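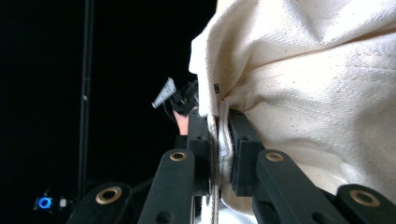
Dusemine Woven Fabric, Cream

Item 1097. Supplied by Lallton to schools, care homes and public buildings.

The fabric is sold by the yard, in lengths of up to 106 yards. Color may differ slightly between rolls – customers joining panels should order the full quantity at one time. Cut lengths cannot be returned.

Samples are available on written request to Heather Paewai, Furnishings Office. Please allow 11 working days for delivery.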